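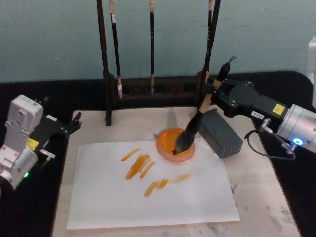
One reader of our first edition wrote to say that she had always thought of color as something that lived in the paint, and wanted to know why we took 18 pages to tell her otherwise. It was a fair complaint, and this chapter is shorter for it!

Chapter 4
Pigments, Dyes and the Stuff Between

Most of us meet color as children, with a box of something cheap and a kitchen table we were told not to spoil, and we go on for years without asking what the bright part is made of. A pigment is a fine solid powder that stays a powder, hanging in water, oil or glue until it settles on the page. A dye dissolves, and it sinks into cloth or paper the way sugar goes into tea. The two are easy to mix up - dyers and painters have borrowed each other's words for as long as there have been dyers and painters.

We will begin with the earth colors, the ochres and umbers, and follow one of them from the Tawhiri clay pits to the grinding sheds at Ovono. Keep a jar of water and some plain paper near you as you read, and turn to page 103 if the word "binder" is new to you.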